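Greco Embossing Press, Desk Model: Review
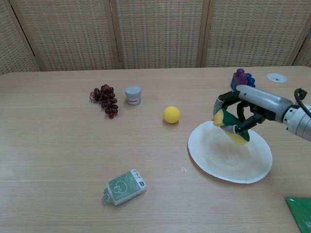
The Greco is a hand-lever embosser for stationery, sold with one blank die set and a cast base. It takes round dies up to 40 mm across and leaves a raised mark on paper, envelope flaps and light card. Mine was ordered through Getby and came with a custom monogram die cut by Zevarer. I used it on a light wooden tabletop with a pale, fine grain, and the four rubber feet held there without a mat. On a glass desk the base crept toward me with each press.

Lever force is moderate. Standard letter paper needs one steady push. Cotton card needs a second push, and the die has to stay closed between the two or the edge of the mark doubles. Throat depth is 2 inches, enough for a letterhead corner but short of the center of a full sheet.

Die changes take under a minute. Pull the pin, slide the old pair out, slide the new pair in with the notch facing the lever. The pin on my unit was stiff for the first week and then loosened. Jistard dies also fit the slot, although theirs sit slightly low and print a little faint at the top.

Detail is good on letters with thick strokes. Thin script fills in on anything heavier than standard card. Dougal Lennox, who engraves dies for a living, looked over my samples and recommended a wider gap between initials, which I have now ordered.

I ran 628 envelopes through it for a wedding order. The lever developed some side play near the end. Tightening the bolt under the base removed most of it. The hex key is not supplied.

Rating: 4 out of 5. One point off for the short throat and the missing key.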